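Rental vacancies in Duvham fall for fifth month as tenants stay put

The number of homes available to rent in Duvham has fallen again, according to figures released by property data firm Skalura, with 226 dwellings advertised across the city at the end of May.

That is 9 per cent fewer than at the same point last year and marks the fifth month in a row in which listings have dropped. Units made up most of the decline. The supply of detached houses was almost unchanged, although they are taking less time to let than they did over summer.

Skalura's analysis covers properties listed by licensed agents as well as those advertised directly by owners. It leaves out student accommodation, rooms in share houses and holiday lets.

Roxana Toma, head of residential research at the firm, said the main cause was a fall in the number of tenants moving out when a fixed term came to an end.

"We would normally expect a fair share of leases to turn over in autumn," she said. "This year a lot of those tenants have signed again with the same agent, often for a full 12 months, and the property never gets to the market."
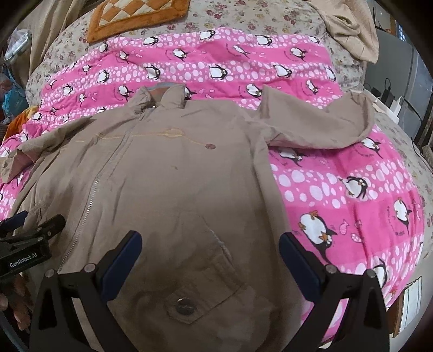 Asking rents have moved by less than the fall in supply might suggest. The median weekly asking rent for a two-bedroom unit rose by 5 per cent over the year, compared with 8 per cent in the previous 12 months. Ms Toma said many households had reached the limit of what they could pay, and agents were reporting fewer offers above the advertised figure.

Rents on renewed leases are harder to track because they are not advertised. Skalura asked the agencies that supply its data to provide renewal figures for the first time this year. Those figures show that increases for sitting tenants were generally smaller than those for new ones, particularly where the owner had held the property for a long period.

The agency Oprea, which manages rentals in the city's northern and eastern suburbs, said its own books told a similar story. A spokesperson said owners were placing more weight on keeping a reliable tenant than on testing the market between leases.

"A vacant fortnight, a clean and a new set of ads can wipe out most of what an owner would gain from a higher rent," the spokesperson said. "We are having that conversation earlier now, usually three months before the lease is due to end."

The agency has also changed the way it handles inspections. Open homes for units are now held in the early evening as well as on weekends, and applicants are told by email whether the property is still available before they travel to see it.
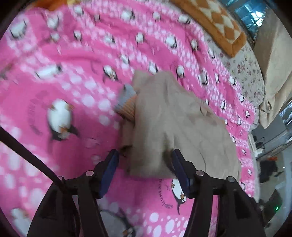 Conditions varied across the city. Listings in the centre and around the hospital fell the most, while the outer western suburbs recorded a small increase as newly finished townhouses were handed over to their owners. Skalura said part of that increase was likely to be temporary, as a number of the townhouses had already been leased by the time the figures were compiled.

Further supply is expected from the Godik development beside the old rail yards, where the first stage of apartments is due for completion before the end of the year. The developer has said a portion of the building will be kept as long-term rentals under a single manager, with the remainder sold individually. It has not released rents for the project.

Ms Toma said the apartments would help at the upper end of the market but were unlikely to make much difference to people looking for an older, cheaper unit.

"Those are the listings that have gone missing," she said. "Until some of those tenants are able to buy, or feel comfortable enough to move, we don't see a quick change in the numbers."

Sales activity has offered few signs of that so far. The firm said first-home buyer enquiries picked up slightly in autumn from a low base, but the number of contracts exchanged in the city was flat.

Skalura will publish its next rental update in August. It plans to include separate renewal figures for houses and units, along with a breakdown by suburb where enough leases have been reported.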